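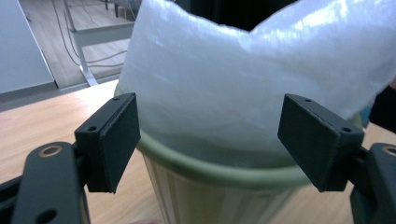 Section 4. Hand-Held Gripper: Set-Up and First Recording

This section applies to all student teams enrolled in the Nustora course who use the hand-held gripper for the bin-liner task. It should be read in full before the gripper is taken from its case. The task begins with the lined bin standing on the desk and the two finger pads open on either side of the bag, with enough of a gap that the rim of the bin passes behind both pads without being touched. Teams that begin with the pads already against the rim will be asked to repeat the recording.

4.1 Before you start

1. Sign the gripper out at the equipment desk. One member of the team signs and remains responsible for it until it is returned.
2. Check that both finger pads are firmly seated on their brackets. Light scuffing along the corners of the pads is normal wear and does not need to be reported. A pad that rocks or turns under light pressure must not be used.
3. Wipe the inner faces of the pads with a dry cloth. Do not use alcohol or any cleaning spray.
4. Confirm that the battery indicator is green. A full charge takes 271 minutes.

Note: Spare pads are kept by Selina Schwaiger. Students may not exchange pads between grippers, even when the parts look the same.

4.2 Preparing the bin

1. Place the bin upright on the desk, well away from the front edge.
2. Fit one white bag. Tuck the lower part inside the rim and leave the upper part standing loose above it.
3. Do not smooth the bag. Creases and uneven peaks are wanted, and each recording should begin with the bag in a slightly different shape.
4. Clear the working side of the desk of cups, phones and tools.

Caution: Cables on the floor are a trip hazard. Walk the full path between the desk and the neighboring workbench before you pick up the gripper, and move any loop that crosses it.

4.3 Making a recording

1. Start the Sikum software and enter your team number.
2. Hold the gripper with the pads fully open and wait for the short tone.
3. Approach the bag slowly from above the rim. Close the pads on the plastic only.
4. Lift until the bag is clear of the bin, hold for four seconds, and set it down on the desk.
5. Open the pads, withdraw the gripper and press Stop.

If the bag slips, let the recording run and try again within the same file. Slips are useful and should be kept – mark the file "retry" in the log. Files in which the bin falls over are also kept, but under the label "tipped".

Caution: Keep the free hand away from the pads while they are closing. The lever has no stop at the closed position and can pinch.

4.4 Checking and uploading

1. Play back the first and last recording of the session at normal speed.
2. Confirm that both pads can be seen throughout. If one is missing from view, tighten the camera clamp by hand and record again.
3. Upload the session folder to the Idurora server before leaving the room.

The class set from the previous term contains 1,882 recordings, of which 233 carry the "retry" label. New files are added to this set once Giang Vương has approved the log. Logs without a team number are returned.

4.5 Returning the equipment

Switch off the gripper, close the pads and place it in the case with the lever facing up. Bags may be reused within a session unless torn. Damage of any kind is to be reported in writing to Phúc Hầu on the same day – see Section 7 for the form. For the pad replacement procedure, see Section 5.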